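Ticket: Sourdough starter rises, then collapses before I can bake with it
Opened by Rosalinda Sebastian
Status: Solved
14 comments

Original report

Hi all! I've been reading this board since July and this is my first ticket, so forgive the length. I love this hobby already and I haven't made one good loaf.

My starter (I call it Pešek, after the bakery where I got the first spoonful) doubles beautifully, gets a lovely domed top, and then falls flat well before I get home to mix dough. By the time I open the jar it smells like nail polish remover and pours like pancake batter. Bread made from it spreads out sideways in the oven and tastes very sharp. My family is being kind about it.

What I'm running:
- Flour: Arkby all-purpose, the unbleached one
- Water: tap, straight from the faucet
- Jar: tall glass, lid resting on top
- Feeding: once a day at breakfast, equal weights of starter, flour and water
- Location: on top of the fridge, because the book said "somewhere warm"

What I've already tried: a new jar, a clean spoon every time, and stirring twice as long. The new jar made no difference at all, though it's a very pretty jar.

Update 1

Thank you for all the replies! I did the rubber band test everyone asked for. I put the band at the level of the starter right after feeding, stayed home for the day, and checked on it between chores. It peaked 6 hours after breakfast. Six! I had been assuming it took all day, and I'm normally gone for nine hours. So it wasn't weak in the least. It was finishing its meal and sitting there hungry all afternoon while I was at work.

I also finally put a thermometer on top of the fridge, and it's a lot warmer up there than in the rest of the kitchen. The motor vent on ours blows right up the back. I'm a little embarrassed, but mostly I'm thrilled to have a number to look at.

Update 2

Moved the jar down to the counter, away from the stove. I changed only that and left the feeding alone for two days, as the person from the Brarnberg baking club recommended. I wanted so badly to change everything at once and I did not!

Result: the peak came later, but the jar was still past its best by the time I got home. The smell was much better, more like yogurt. Call it a partial fix.
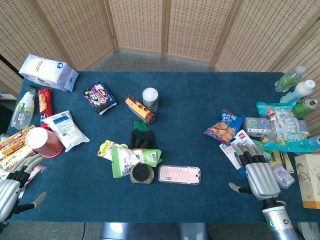
Next I changed the feeding amounts. I had been keeping far too much old starter each time, so the fresh flour was gone in no time. Now I keep one spoonful, and it gets five times its weight in flour and the same in water. The first day on this I thought I had killed it. At lunchtime (I ran home to look, yes, I'm that person now) it had barely moved and I nearly dumped in more flour. Please learn from me and leave it be. When I walked in that evening it was domed right up to the top of the jar, full of bubbles, and it smelled like apples.

Update 3

A few people asked about the water. I tried two jars side by side, one with tap water and one with filtered, everything else the same. They rose together and fell together. I'm sticking with tap. If your town's water smells strongly of chlorine you might see something different, so it's still worth running the test if you're stuck.

I also tried swapping a little of the white flour for whole rye. Wow, does that speed things up! Wonderful on a cold day, but the opposite of what I need on a workday, so the rye now goes in the dough and stays out of the jar.

Update 4, bake results

Baked on 28 February 2023 using the Prornus basic loaf recipe, no changes. I mixed in the evening with starter at its peak, shaped before bed, and left the dough in the fridge overnight. It held its shape on the peel! It got an ear! The crumb is a bit tight near the bottom, which I think is me being timid with the oven heat, and I'll open a separate ticket for that so this one stays on topic.

Settings that work for me, for anyone searching later:
- Jar on the counter, not the fridge top
- One spoonful of old starter to five parts flour and five parts water
- Feed at breakfast, mix when it's domed and before it dips in the middle
- If it's going to sit longer than a workday, put it in the fridge right after feeding

Still open on my end: what to do in summer when the whole kitchen gets hot. Somebody suggested feeding with cold water and using even less starter, and I'll report back once the weather turns. Marking this one solved. Thank you, thank you, and go put a rubber band on your jar!

37 people found this helpful
Share 5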